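Home | Kitchen | Cleaning | Pantry | Workshop

Crumbs and wooden handles

I love a polished wooden handle! The streaky grain, the shine along one side – it deserves better than a soak in the sink. Wipe it with a barely damp cloth, dry it right away, and leave the dishwasher for the plates.

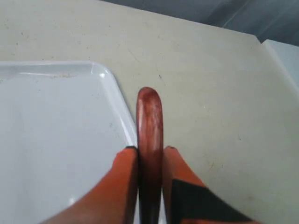 One reader wrote in to say that a dab of mineral oil once a month keeps bare wood happy, but varnished pieces don't need it.

Good tip, and I'm with them on the varnish. Now for crumbs and seeds: always go dry first. A soft brush, short strokes, all toward one side.

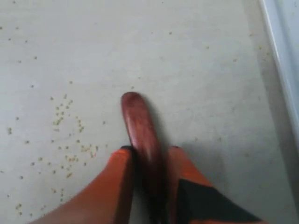
Then comes the damp cloth – folded in four, so you can keep turning to a clean face.

Recent tips
Stacking trays the Clulstead way
Getting labels off jars

Contact | © Clirkthorpe Home Tips | Back to top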